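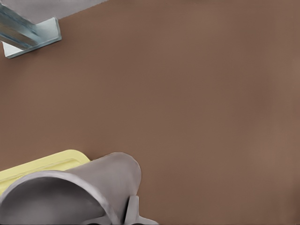 Mesas, tablas y encimeras: apuntes sueltos de cuidado

Voy juntando esto desde hace tiempo en una libreta que ya no cierra. Lo paso a limpio como puedo, con prisas. Cada cual que coja lo que le sirva.

Limpieza de diario

Bayeta de microfibra bien escurrida. Agua tibia, unas gotas de jabón neutro. Nada más. Pasar, aclarar la bayeta, volver a pasar, secar con un paño de algodón.

El secado es lo que todo el mundo se salta. Luego vienen los cercos y las zonas mates donde antes había brillo.

Nada de estropajo verde, ni siquiera "flojito". En un acabado mate deja zonas brillantes que no se van, las he intentado quitar de todas las maneras.

Migas primero, en seco. Si arrastras migas de pan tostado con la bayeta mojada estás lijando.

Cercos de vasos

Cerco blanco: humedad en el barniz, casi siempre sale. Secador a temperatura media, a un palmo, moviendo sin parar. Si a los 3 minutos no se nota nada, dejarlo y pasar a lo siguiente.

Lo siguiente: un poco de mayonesa (sí) encima del cerco, una noche entera, tapado con papel de cocina. Por la mañana retirar y limpiar con jabón. A mí me ha funcionado en la mesa del salón y en la mesilla. En la bandeja lacada, no.

Cerco negro: el agua ya llegó a la madera. Toca lijar o vivir con ello. Yo vivo con ello en dos sitios.

Grasa

Sobre madera aceitada: polvos de talco o maicena, cubrir bien, esperar unas horas, cepillar. Repetir. No echar agua hasta el final.

Sobre laminado: alcohol de limpieza en un paño, pasada rápida, y aclarar. Probar antes por debajo, en una esquina que no se vea.

La grasa vieja de los bordes, esa amarillenta al lado de los fogones -- bicarbonato y agua hasta hacer pasta, diez minutos, espátula de plástico. De metal no, que ya me cargué un canto.

Aceitar la tabla de cortar

Aceite mineral de uso alimentario. El de oliva se pone rancio y huele, y el de girasol queda pegajoso.

Tabla limpia y seca desde el día anterior. Calentar un poco el aceite al baño maría, que corra mejor. Echar generoso, extender con un trapo viejo, los cantos también y sobre todo la testa, por donde bebe más. De pie toda la noche. Por la mañana, quitar lo que sobre.

Una vez al mes si se usa a diario. En julio, con el calor y la casa seca, yo le doy dos.

OJO con los trapos: si usas aceite de linaza para los muebles, no los dejes hechos una bola en el cubo. Se calientan solos y pueden arder. Extendidos al aire libre hasta que queden tiesos, o en un bote de metal con agua y tapa.

Arañazos

Finos, que se ven pero no se notan con la uña: cera del color, frotar en el sentido de la veta, pulir. Uso una barrita de la marca Cledari en nogal medio, y para lo más rojizo mezclo con un poco de caoba. Siempre empezar por el tono claro. Oscurecer se puede, aclarar no.

Si la uña se engancha: cera dura de relleno, derretida con la punta de un soldador viejo. Rellenar de más, dejar enfriar, rebajar con una tarjeta de plástico caducada.

La nuez frotada sobre el arañazo... disimula una semana. Para cuando vienen visitas.

Lijar y repasar el acabado

Para quitar el tacto áspero entre mano y mano de barniz, lija de 600 con agua, sin apretar, y taco de goma siempre. Con los dedos se hacen surcos. Limpiar el polvillo con un paño apenas humedo y esperar a que seque del todo.

Manos finas. Tres finas antes que una gorda, la gorda descuelga en los cantos.

Barnizar por la mañana temprano, ventanas entornadas y sin ventilador. El ventilador levanta polvo y se queda ahí pegado para siempre.

Mesa que cojea

Antes de calzar nada, darle la vuelta (sobre una manta) y apretar todos los tornillos de las patas. La mitad de las veces era eso.

Si un tornillo gira y no agarra: palillos con cola blanca dentro del agujero, cortar a ras, esperar al dia siguiente, volver a atornillar. Aguanta años.

Si el suelo está torcido, tacos de fieltro de distinto grosor. Los de corcho se aplastan en nada.

Calor

Salvamanteles debajo de todo lo que venga del horno, también "solo un momento". El laminado se ampolla y no hay arreglo casero que valga. El mío es uno de corcho de Rivmont, feísimo, 34 cm, cabe hasta la cazuela grande.

Las cajas de pizza también marcan, por cierto. Vapor y cartón caliente, mala combinación con la cera.

Pendiente de apuntar: manchas de rotulador, y lo del vinagre en mármol (NO, nunca, pero quiero explicarlo con calma).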